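Wood Movement, Session 6
Notes for the Moltuver evening class, January 2025

A few of you asked me to write up what I said last time about panels and glue-ups, so I've typed it all out while I still remember it. Bring your own notes too, because I wander.

Okay, so wood moves. I know I say it every session! A board takes in moisture from the air when it's humid and gives it back when it's dry, and it swells and shrinks as it does. Almost all of that happens across the grain. Along the length you can pretty much ignore it for furniture, even on a long table.

How much it moves depends on how the board was cut. Flatsawn boards (the ones with the big cathedral shapes on the face) move a lot more across their width than quartersawn ones, where the growth rings stand close to upright when you look at the end. In plenty of species it's near double. So before you do anything else, pick the board up and look at the end grain. I still forget, and I've been at this since before the Flavholm shop closed.

The homework table was a top 480 mm wide, and I asked what happens if you screw it tight to the apron all the way across. Most of you said it would crack, and yes, it may well do that in the first dry winter. It could also cup, or pull the apron joints apart if the top happens to be the stronger part. Use buttons, figure-eight fasteners or slotted holes. If you like screws, fix the middle and let both edges slide.

Breadboard ends are the same story. Glue the center few inches of the tongue, then peg the outer ones through slots. By August the top may stick out a hair past the ends - leave it alone, it'll go back in when the heating comes on.

Now, tops made from strips. When you rip boards narrow and glue them side by side, you get to turn each strip how you like. Flatsawn stock turned on its side shows you a quartersawn face, so the finished slab stays flatter and moves less in width. It still moves! People hear "butcher block" and think they can bolt it down like a sheet of steel. Light strips in mixed tones also look nice together, and small color differences stop bothering you once there are enough of them.

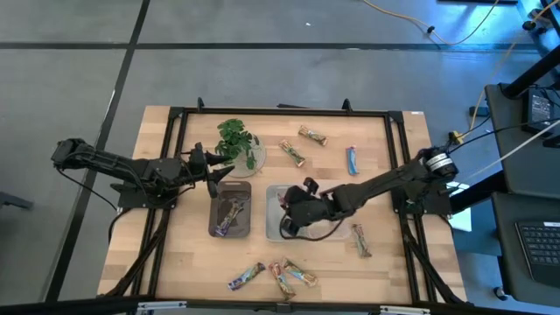
Farhad Rahimi wrote to me after the session to say that he'd oiled only the upper face of his block top and it had cupped within 3 weeks, and he wanted to know if he should plane it flat. I told him to wait. Finish the underside the same way as the top, stand it on edge with air on both sides, and see where it settles. If you plane a cupped panel too early it can relax later and cup the other way.

For next time: measure one wide board at home, write the width on the end in pencil, and bring it in. Roya Rashti has the spare moisture meter if you want to borrow it.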